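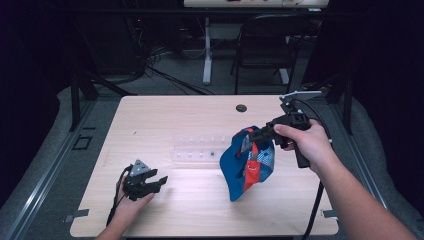 CARNET D'ATELIER / Copies et sous-titres

21 novembre 2025

Clascombe, drame de guerre, bobine 2. Repris le transfert après nettoyage. Rayure verticale à droite pendant 35 secondes, au moment du débarquement, trop large pour le filtre automatique. À traiter à la main.

Son : décalage de 15 images à partir de la lettre lue à la mère. Corrigé, à réécouter sur la grande enceinte.

Géza Virág demande si l'on garde les cartons d'origine. Oui pour la version Lellura, à voir pour la copie de salle. Devis de l'étalonnage : 4 000 euros, pas encore validé.

Reste la bobine 3, attendue en janvier.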